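Dredura (software)

Dredura is a control and grasp-planning package for two-fingered robotic grippers working on cloth. It was written by Paavo Rantala and Niilo Eskola at Brumanbridge, and takes in camera images, picks a point on the fabric, and sends finger positions to the arm. Its makers call it a general tool for soft materials. The published results support a narrower claim, mostly to do with single pieces of plain fabric on a pale surface.

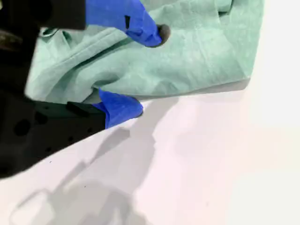 Reading time: 2 minutes

Contents
Overview
Perception
Grasp planning
Control
Evaluation and criticism
See also

Overview

Cloth is awkward for robot software. A rigid part has a shape that can be stored and matched, while a crumpled towel may never lie the same way twice. Dredura avoids building a full model of the fabric. It looks for a fold or an edge near the fingers, scores the candidates and tries the best one. The approach is cheap to run, and most of the disagreement over the package concerns how much it leaves out.

The first public version appeared in July as a fork of Claron, an older planner for rigid parts. Much of the Claron code is still there, including a collision checker that treats cloth as a solid block unless it is switched off by hand.

Perception

The perception module splits the image into fabric and background by colour and texture, then marks ridges, hems and seams. On a white surface with a green cloth, this is close to the easiest case one could choose. Shadows remain a problem. The release notes list a fault in which the gripper's own shadow is labelled as a second piece of material, and the suggested remedy is to change the lighting.

Small specks on the work surface are removed by a size filter. The filter's threshold is fixed, and nothing in the manual says how it was chosen.

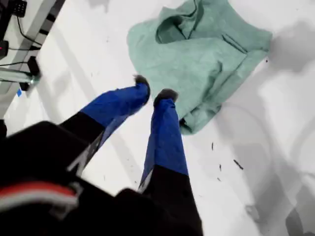
Blue-sleeved arms at a crumpled cloth.

Grasp planning

For each candidate point the planner proposes two contacts, one for each finger, and ranks the pairs by expected hold. Two types of grasp are supported. In a pinch, both fingers close on raised fabric. In an edge grasp, one finger goes under the hem and the other presses from above.

The ranking model was trained on 1,308 labelled attempts. Rantala has described this set as varied. The data sheet shows that 263 of the attempts were edge grasps, and the rest were pinches, so the planner's fondness for pinches may say more about its training than about cloth.

Control

The control loop closes the fingers until the motor current passes a set limit, then holds. There is no touch sensing. A finger that has closed on a thick fold and a finger that has closed on its neighbour can give much the same reading, and the software reports a grasp in either case. Eskola has acknowledged this in the project's issue list — the entry is still open.

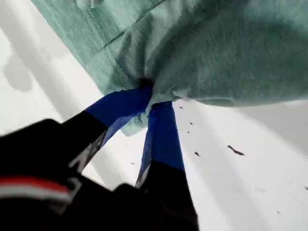 Evaluation and criticism

The authors tested Dredura over 107 trials and reported that it "reliably" took hold of the fabric. A trial counted as a success if the cloth was between the fingers when they stopped moving. Lifting, carrying and folding were not scored, though all three are mentioned in the project's introduction.

The Demchenko group, which maintains a rival planner, objected that the test used one cloth and one surface. The criticism is fair, although Demchenko has yet to publish a wider test of its own. No independent repeat of the trials was known as of 24 September 2026.

See also

Claron (planner)
Deformable object manipulation
Grasp quality measures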